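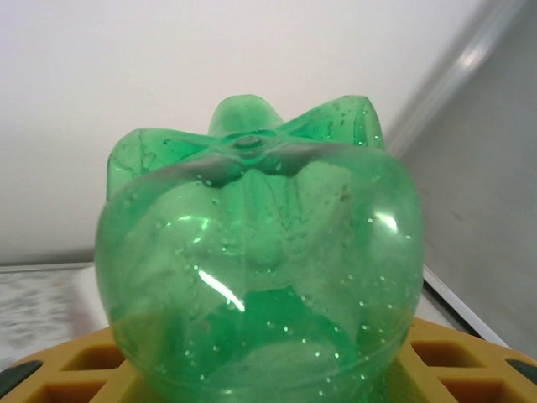 Wet bottles are where most of the trouble starts, according to one line supervisor at Nururen, and any rule that only covers dry ones is not much use to the people on shift. The comment was among 966 sent in on a draft code of practice for robots that handle used drinks bottles, published in February 2022 by the recycling firm Nururen and the equipment maker Prokov.

The code sets out how sorting cells should be checked, cleaned and stopped. It asks sites to test each gripper on both dry and damp plastic before it goes into service, and again whenever the fingers or pads are changed. A gripper that drops more than 3 bottles in a test run of 70 would have to be taken off the line until the fault is found.

Staff would also be given the right to halt a cell without asking a manager first. Every stop would go into a written log, kept at the site for 5 years and open to anyone who works there.

The first version, sent round in January, said little about moisture. The wording was changed after replies from Sovisier, which runs two sorting halls, and from a number of shift workers. They said test bottles were usually clean and dry - quite unlike what comes in from the street.

Not everyone is happy with the result. Amoah, which fits robot cells for smaller depots, said the repeat tests would take up nearly a full shift each time and asked for a shorter check after minor repairs. Prokov said it would look at the point but that the drop limit would stay as it is.

The code is voluntary. Nururen plans to use it first at its own plant, on green and clear bottles only, with trays and cans to be dealt with in a separate section that has still to be written.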